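# Chapter 4: Sorting Packaged Goods

Every package takes up room, and most of the work in a storeroom comes down to deciding where that room will be.
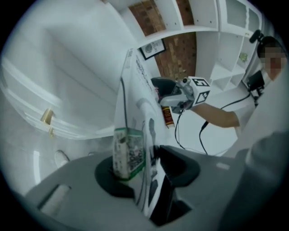 ## 4.1 Shape before contents

A beginner usually sorts by what is inside: soup with soup, tea with tea. That works in a kitchen cupboard. It works less well on a packing table, where a tall white carton, a small green-and-white box and a little red-and-yellow can may all have to go into the same order. The carton can lean. The can may roll if it is laid on its side. The small box is easily lost behind anything taller than itself.

In this chapter we sort by shape first and by contents second. We use three groups:

- **Flat-sided:** boxes and cartons that stand on their own
- **Round:** cans, jars and tubes
- **Soft:** bags and pouches

Luuk Aerts set up the storeroom at Navarrete this way. His stock list ran to 3,957 items, and he gave each shelf one group only. Open cubbies went to small boxes, with the printed side facing out. Cans were kept on the lower shelves, no more than 20 to a row.

## 4.2 Reading a label

Before you shelve a package, find three things: the product name, the net weight and the date. On a carton the date is often on the top flap. On a can, look at the base or the rim.

Write the date on the shelf card in pencil. Older stock goes in front. If two packages carry the same date, shelve the one with the damaged corner in front and note it on the card.

Exercise 4.1, on page 88, uses a mixed order from Tastmont. Have a blank shelf card ready before you begin it.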